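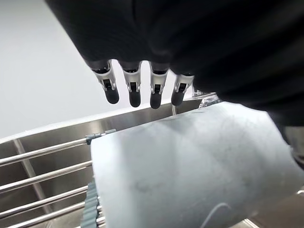 Photo: Damian Jasińska / Skallulance

Slide 4. Wet work: what the site rules ask for.

The hand is over a steel sink, a thin stream of water close to the fingers. Four fingers, rubber tips, metal joint brackets with open centres. Point at the brackets. The tips are what people inspect. The brackets should be on the same checklist.

Rule 1. Rate the whole hand for splash, including the fabric on the palm. A rating for the arm does not cover the hand.

Rule 2. Tap control stays with a person during trials. Stop button within reach of that person, on the dry side.

Rule 3. Pause every 30 minutes. Wipe the joints, check the pins, log it. The Trerkville log has 267 entries, 34 with a fault noted. Read out two if time allows.

Rule 4. Racks and inserts count as obstacles. Record their position before the run. Bednarek will ask about clips and other small parts. Answer: same rule.

Rule 5. Limit grip force on thin, flexible items. Set it per item. Do not carry over the value used for plates.

Next slide: Clakar draft, clause on cleaning agents. Hand over to Lena Czerwiński for questions.

Contact: Skallulance events desk | © Skallulance 2020 | Back to top
Shares 34 | Comments 0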